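Workshop tips: getting a Centon bench gripper to pick up small parts

The Centon kit is sold by Fandlow as a parallel gripper, a short arm and a simulator licence. We have run one at the workbench since March, mostly sorting offcuts and fasteners. These notes cover what the manual skips.

Set the bench first. Choose a flat, matt surface in a neutral grey. Gloss laminate throws reflections and the part finder will chase them. Wipe the surface with methylated spirits and let it dry before calibrating.

Rehearse every new pick in the simulator. Start with a plain cube, get the approach right, then swap in the shape you want to move. A cube set at an angle to the fingers is a better test than one lined up square, as the wrist has to rotate before closing.

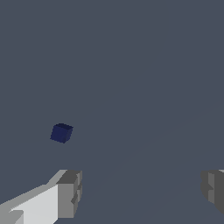
Keep the fingers wide on approach and close them only once the wrist has stopped. The default profile starts closing early, which is fine for blocks and poor for anything that rolls. Change the close delay to 300 milliseconds and leave it there.

Dark parts need more light. Fit a diffused lamp to either side of the bench and switch off the overhead fluoro. Navy and black plastics gave us the most missed picks until we did this.

Finger pads wear at the tips. Cui pads cost $18 a set and outlast the supplied ones. Clean off the old adhesive fully - any residue tilts the pad and the part twists as it lifts.

Recalibrate after moving the bench, changing pads or updating the software. Allow 3 passes.

Faults: the Cerkinholm cable adaptor works loose with vibration. A cable tie on the bracket fixes it. Replacement adaptors are slow to arrive, so order 2.

Updated January 2, 2023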